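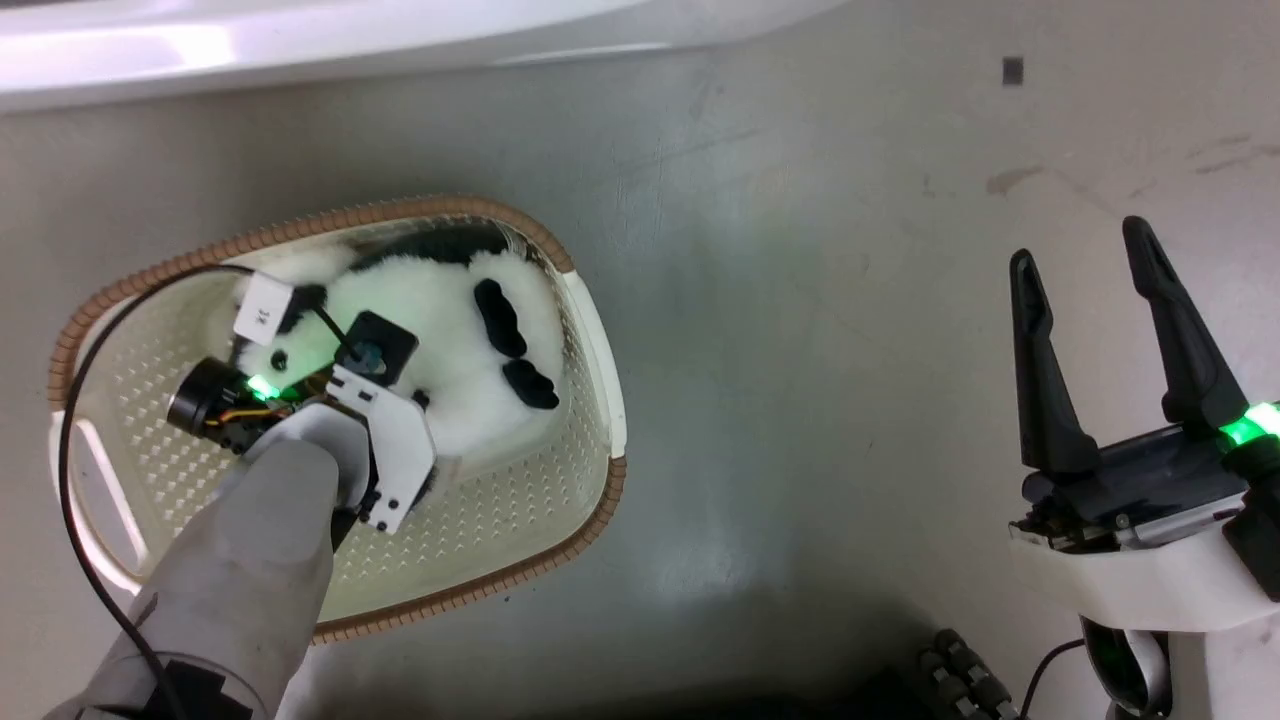 How to Wash Stuffed Animals Without Wrecking Them

Most advice on washing plush toys comes from people selling detergent. Be suspicious of any page that wants you to buy a special "plush shampoo." I tried the one from Mokska and couldn't tell it from dish soap.

Check the tag first
"Surface wash only" often means the maker didn't bother testing. It can also mean there's cardboard or a sound box inside. Squeeze the toy all over before you decide.

Machine wash
1. Close any rips with a few stitches.
2. Put the toy in a zipped pillowcase.
3. Run a cold, gentle cycle with half the usual soap.
4. Skip fabric softener. It leaves fur greasy, whatever the bottle claims.

Black and white fur
Color catcher sheets are supposed to stop dark dye from bleeding. Maybe. I'd sooner dab a hidden dark patch with a damp white cloth. If color comes off, wash by hand in cold water and don't soak.

Drying
Press the water out in a towel, then air dry near a fan. Guides that promise it'll be dry overnight must be using very small bears. My last one took 53 hours. Brush the fur while it's still a little damp.

Freezing for dust mites
It may kill them, but they stay in the toy until you wash it.

Posted by Halyna Antoniuk, 16th June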